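Prandus Wakel Two-Arm Teaching Kit
Leader arms, follower arms, wrist cameras, recorder

Price: $2,669 per kit. Ships in two boxes, one of which is heavy.

The Wakel is for people who have tried to write down how to pick up a cup and given up somewhere in the second paragraph. You sit at the small pair of arms and move them with your hands. The big pair does the same thing on the table in front of you, usually with less grace. Everything you do is recorded, including the bits you would have preferred it didn't, and the recording is what your policy learns from.

We have sold teaching rigs since before most of our customers wanted one, and the Wakel is the third design. The first was too stiff to use for an afternoon. The second was lovely to use and drifted a little every time the room warmed up. We still have several of the second and will not be selling them to you.

How a session goes

Clamp the leaders to the near edge of your bench and the followers where the work is. Run the alignment routine, which asks you to hold both leaders in the rest pose and then waits until it believes you. Press the left pedal to start an episode, do the task, press it again to stop. The right pedal throws the last episode away. You will use the right pedal more than you expect.

Most people begin with cups, and so do we. Cups are light and cheap, and a tapered one set upside down gives two fingers something to think about. Put a wire rack on the table and you also have to mind the rails while you work, and keep one arm from elbowing the other.
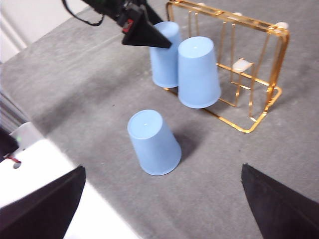

Fludorik wrote to us in January that the wrist view had changed how they teach: their operators used to stand up and lean over the bench to check the fingers, and now they stay in the chair and watch the screen, which has cut down on bumped tables and, they add, on conversation. They also asked for a longer pedal cable. It is longer now.

A few habits worth having from the start. Move at the speed you want the robot to move, because it will copy your hesitations faithfully and with no idea why you had them. Vary where the objects start. If every episode begins with the cup in the same spot, you have taught the arm a spot. When a grasp slips, decide beforehand whether you keep those episodes or toss them, and then stick to it — recoveries are useful data, but only if you meant to collect them.

For a single pick-and-place we suggest 49 or so clean episodes before you train anything, and another batch after you have seen what the first policy gets wrong. Two-handed tasks want more. We would love to give you a number for those and have stopped trying.

What's in the kit

Two leader arms with trigger grips
Two follower arms with two-finger grippers
Two wrist cameras and brackets
Four bench clamps
Pedal pair, on the new cable
Power supplies and one emergency stop, red, satisfying
Recorder software, with a license that does not expire
Spare finger pads
A printed manual, for those of us who like to write in the margins

Not included: bench, computer, cups.

Recorder notes

The recorder saves joint positions, gripper opening and all camera streams on one clock. You can scrub through an episode, trim the ends and tag it. Tags are free text, so agree on spelling with your colleagues or you will end up with "rack," "Rack" and "rack2" and a bad mood. Episodes export to open formats, and deleting one takes two clicks, after a customer told us about the time it took one.

Leader grips come in one size. If your hands are small, ask for the short trigger, no charge. It takes five minutes and a hex key to fit.

Ordering

Kits are built in runs of 15, and lead time depends on where in the run you land. A deposit of $100 holds your place and comes off the price. Schools and labs can pay by purchase order. Returns are accepted in the original foam, so please don't let anyone make a drone case out of it.

Replacement finger pads, brackets and pedals are on the Prandus parts page. Page updated March 6, 2023.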